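Porley Rooms - Users' Meeting
Minutes of the meeting held in March, 10 am
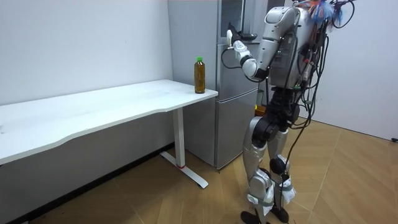 Present: Hemant Dubey (chair), two from Semollow, one from Momden. Apologies from Wannasri.

1. Minutes of the last meeting
Agreed, with one correction. The electricity bill was 633 pounds, not 663.

2. Small room - fridge
The silver fridge stays where it is. Semollow asked if it could go in the corridor, but there is no socket there. Food is to be labelled with a name and the day it went in. Anything without a label goes out at the end of the week. Momden will do the first clear-out and wipe the shelves. Milk to be bought from the kitty as before.

3. Small room - desk
The long white desk is shared and should be left clear when people go home. Hemant has had 3 complaints about mugs left overnight. Momden wanted a second desk. After some talk it was agreed to wait until the lease is settled - there is not much floor to spare as it is.

4. Cleaning
The cleaner will do the floor in the small room but will not move anything to get at it. A new mop is needed. Semollow to buy one and give the receipt to Hemant.

5. Money
Over 500 pounds in the kitty after the bill. Wannasri still owes for last quarter. Hemant to write to them.

6. Any other business
The key to the back door sticks. Hemant will ask the landlord again. Semollow asked for a hook for coats by the small room door - agreed.

Next meeting in May, same time. Meeting closed at 10.50.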